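Chapter 4
When a Two-Arm Cell Stops Itself: Faults, Holds and Recovery

In this chapter you will learn to
- tell a protective stop from an emergency stop and from a plain task failure
- read a fault log in the order the events occurred
- release a held object without moving the arm under power
- decide whether a cell can go back into service the same day

Before you start, you should be comfortable with the joint and tool coordinates covered in Chapter 2.

4.1 A fault at Drollenley

The teaching laboratory at Drollenley runs a pair of small bench-mounted arms under a supervisory program called Pekell. The arms handle light tableware: cups, bowls and plates. The loads are small and the speeds are low, and for that reason students tend to treat the cell as harmless. The fault described in this chapter caused no injury. It did put the cell out of service, and the report written afterwards is a useful one to learn from because most of the mistakes in it were ordinary.

On 07/10/2023 the cell was running a cup-and-plate routine. The program had logged 1,376 cycles since its last calibration check. The left arm was to approach the cup, close on it, lift it clear and hand it over to the right arm. During the approach Pekell recorded a position disagreement on the left wrist joint. The motor encoder and the joint encoder gave different angles, and the difference was larger than the permitted 2 degrees. The program went into a protective stop. Both arms held position with their brakes on and motor power still available.

The operator read the message on the console as a missed grasp, which was by far the most common message in that laboratory. The operator cleared it and pressed resume. The left arm moved a short distance and stopped again with the same code. It was cleared a second time. On the third attempt the wrist turned towards the plate instead of away from it, and the operator pressed the emergency stop.

A cell of this type has a small working area, and the distance between the fingers and the workpiece at the end of an approach is short. A joint error that would hardly matter in open space can bring the gripper into contact with the cup, the dish or the tabletop. 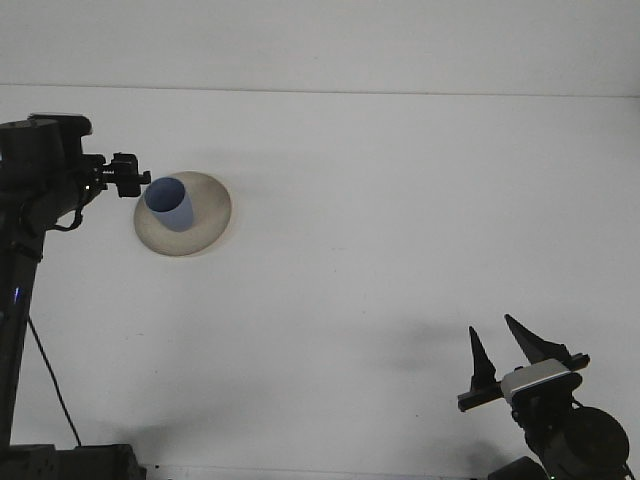
Why does a two-arm cell stop both arms when only one of them has a fault?
The program plans the two arms as a single system. If one arm is no longer where the program believes it to be, the clearance between the arms can't be trusted, so the healthy arm has to be held as well.

4.2 Three kinds of stop

A task failure is a result the program allows for. The gripper closes and finds nothing, or the cup slips. The arm itself is working correctly, and the routine can usually be repeated.

A protective stop is started by the controller when a measured value leaves its permitted range. Motion ceases in a controlled way. The cause must be found before the stop is cleared. Resuming without finding it was the main error at Drollenley.

An emergency stop is started by a person. On the Drollenley cell it removes motor power after braking. It doesn't identify a fault and it doesn't repair one.

The console software, supplied by Verstraete, displayed task failures and protective stops in the same yellow banner. The only difference was the code at the right-hand end of the line. Code 34 meant a joint position disagreement, but the meaning was given only in the printed manual. The report recommended a separate colour for each kind of stop, and a lockout that prevents code 34 from being cleared at the console.

4.3 Finding the cause

When power had been isolated, a technician supported the left arm by hand, released the wrist brake and turned the joint through its range. There was a small amount of free play. The cover was removed and the coupling behind the joint encoder was found to be loose on its shaft. A set screw had backed out. The motor was turning the joint properly, but the joint encoder was reporting an angle that lagged behind and sometimes jumped.

The screw was replaced and secured with thread-locking compound, and the arm was calibrated again. The same screw was checked on the right arm and found to be tight.

4.4 Returning the cell to service

The recovery procedure at Drollenley was rewritten after the fault. It is known as the Plevness sequence, after the workshop where it was first used, and it is followed whenever a protective stop can't be explained from the log.

1. Leave the stop in place. Copy the log before clearing anything.
2. Isolate motor power and apply the lock and tag.
3. Support any held object by hand, then open the gripper with the manual release.
4. Check each joint of both arms for free play.
5. Restore power and send each arm to its retracted position separately, at reduced speed.
6. Compare the two encoder readings at every joint and write them on the service sheet.
7. Run the routine with an operator at the emergency stop.

Step 5 is often rushed. Moving both arms together saves a minute or so, but it hides which arm has produced an error.
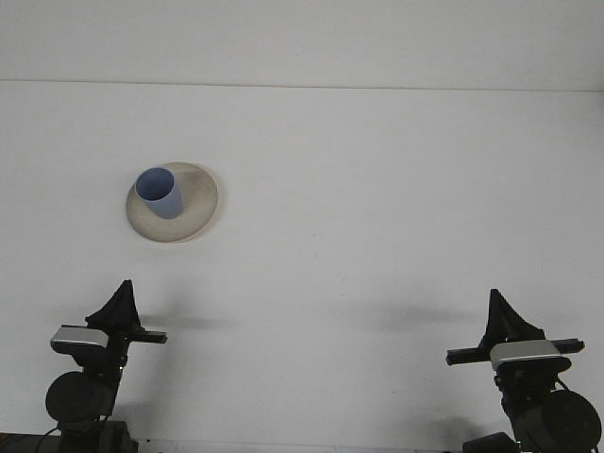
Figure 4.2 Both grippers positioned well away from the cup and plate.

4.5 Reading the log

A fault log is read from the oldest entry to the newest. The Drollenley operator looked only at the last line, which by then recorded the emergency stop and nothing about the wrist. Earlier entries showed that the disagreement had been growing for some time before it passed the limit. The next section sets out the layout of a log entry and explains how to plot encoder difference against cycle number.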